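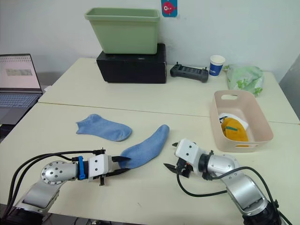
Ticket 3063: right gripper opens a beat late on sock folding

Opened by Tarun Nautiyal, August 23, 2025
Cell: Skerkbridge two-arm table
Priority: medium (the socks can wait, my patience less so)

Left arm pinches a cuff and gets on with it. Right arm hovers with its fingers open, then closes after the left has already moved off. Log shows fault 2267 on the right wrist, which the manual lists as "communication, other." Thanks, manual.

Tried so far:

Restarted the controller. Fault came back after 15 cycles.

Swapped the gripper cables left for right. Fault stayed on the right, so the cable is innocent and I owe it an apology.

Re-zeroed both grippers and ran blue and mustard socks by turns. Color makes no difference, as anyone but me would have guessed.

Raised the right gripper timeout to 200 ms. Fewer faults, same late close.

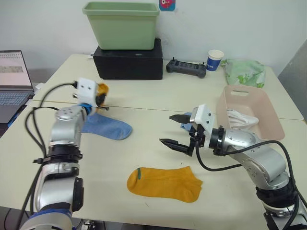 Macarena Paredes replied that a longer timeout only hides it. She wants the wrist connector on the right arm opened up and reseated with the power off, and the timeout put back where it was before anyone forgets.

Timeout is back at the default. Connector is next, once I find the small hex key, last signed out in January by Hjalti Briem.

Status: open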